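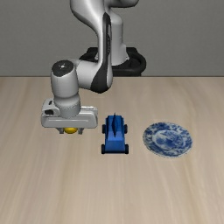
Nodero, 2024-04-17

Lolow Parent Interview Book
Hardcover, 166 pages, lies flat when open
Made by Ornodis
In stock

I didn't want to carry this one. We get sent a lot of books that promise to bring you closer to your mother, and most of them are blank pages with a nice cover and a question at the top that she would never answer. "What does love mean to you?" My mother would hand that back and ask if I'd eaten.

The Lolow is a fill-in book for grown children and their parents. You ask, they talk, one of you writes it down. The back cover says it will "heal the distance between generations." I would ignore the back cover. I have known families with a great deal of distance between them and I don't believe a book closes it. What a book can do is give you something to talk about on a visit besides the weather and your cousin's divorce, and on that smaller claim I think this one holds up.

What's inside

There are 174 questions, grouped by time of life. Childhood, leaving home, first jobs, marriage, money, becoming a parent, losing your own parents. Some 70 of them are the sort of thing you could ask a stranger on a bus, and I'd call those padding. Favorite color, favorite season. Skip them.

The money chapter is where it earns its shelf space. It asks what your parent did when a bill couldn't be paid, who they told, and who they kept it from. It asks what they went without. Jennylyn Marquez took a copy home before we agreed to stock it, and she and her father spent a whole evening on one page about a car he had to sell when she was little. She had always been told it broke down.

Every question appears with two answer spaces, side by side, so that both parents can respond. I thought this was a gimmick. Then I saw what Jennylyn's parents wrote about the same winter, and you would not guess they had been living in the same house. He wrote about the overtime. She wrote about being alone with the kids and no phone. If your parents had a hard stretch and came out of it as very different people, the side-by-side layout gets at that better than a single page does.

It doesn't work so well if you have one parent, or if your parents can't be in the same book for reasons of their own. Ornodis suggests using the spare space for "a grandparent or mentor." That feels like an afterthought to me. You could just write bigger.

Things I don't like

The paper is thinner than it should be at this price. Ballpoint is fine. A felt pen shows through, and a fountain pen is out of the question.

The answer spaces are too short in the chapters that matter and too long in the ones that don't. Half a page for a favorite meal, five lines for the death of a parent. We tell people to keep a few loose sheets in the back.

There is a "forgiveness page" near the end, with a line for both of you to sign. I find it pushy. Nobody should be signing for forgiveness because a book got to that chapter. It tears out cleanly.

The ribbon frays.

Who it's for

Parents who will talk if asked something plain. Rogelio Javier, who works our counter, tried it on his mother, and she refused to look at it until he put it away and asked her the questions while she was cooking. Then she went on for an hour. He wrote it up later from memory. So if yours is a private person, I'd leave the book in your bag the first time.

I would not give it to a parent as a present and expect it back full. Several customers have done that, and what they have is a clean book in a drawer. It also shouldn't be bought as a stand-in for counseling, whatever the brochure hints.

Questions we get

Is there an app? There is a code inside the cover that leads to one. It wants an account and your parent's birth date. I didn't go any further with it and the book does fine alone.

Is it religious? No. One question about faith, easy to pass over.

Does it come in other languages? English only for now. Ornodis says a Tagalog edition is planned for August. They have said that before, so please don't wait on it.

Can I return it? Yes, if nothing has been written in it. A torn-out forgiveness page counts as used, I'm afraid. That's their rule and I've argued it.

Also on this shelf

Calimlim letter box, for keeping family papers flat
Calimlim lined inserts, fit the back pocket of the Lolow

Page by Jocelyn Panganiban. Stock questions to Teodoro Tan at the counter.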